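Zusora two-finger gripper kit, after a summer in the shared shop

Posted 7/20/24

So I finally caved and bought the Zusora gripper kit. I'd been eyeing it since November, when Hanan Ghanem brought hers into our shop and let everybody pinch a foam block with it. Mine came to $153 with the wrist adapter, and the adapter is where most of my complaints live, so hang on for that.

Assembly took me one long evening plus a bit of the next morning. There are 62 pieces if you believe the packing list, and a good chunk of those are tiny screws in unmarked bags (get a muffin tin, trust me). The finger rails slide together nicely and the gears had hardly any slop. I really did expect worse at this price!

The free simulator model is the part I'd buy again in a heartbeat. You load it up, bolt the virtual gripper onto whatever arm you've got, and add a camera behind the palm so you can practice your approach before the real thing is even wired. I spent a whole weekend in there and it saved me from at least one dumb mounting decision.

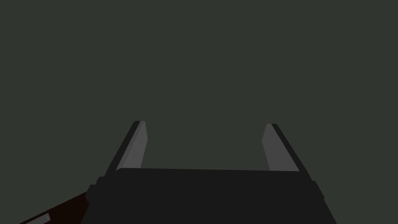 My settings file is a mess by now, but the short version is that I leave the fingers wide open on startup and close them at low speed until I trust the numbers. The default speed is way too snappy for a home build. I dropped it to 400 in the config and everything calmed down, including me.

Okay, the adapter. The Dralport arm I'm using has a slightly different bolt circle than the one in the manual, and the slots on the Zusora plate stop just short of reaching it. Leonor Bettencourt helped me open them up on the shop mill, which was quick, but if you're doing this at a kitchen table with a hand drill you'll be grumpy. I wrote to support and got a drawing back the same day - nice people, wrong drawing.

The finger pads could be grippier too. Foam and cardboard are no problem, but a smooth plastic bottle slides right out unless you squeeze harder than I like to. I stuck strips of bike inner tube on mine and that's been fine so far.

I also looked at the Tanham gripper, which has a nicer case and force sensing, but it costs more than twice as much and I'm sorting bins of hardware here, so no thanks. If you're picking up eggs, maybe save up.

Four stars from me. It would be five with longer slots and labeled screw bags. My next job is mounting the whole thing on a rail over the bench, and I've already ordered the wrong brackets once, so give me a few weeks before asking how that's going.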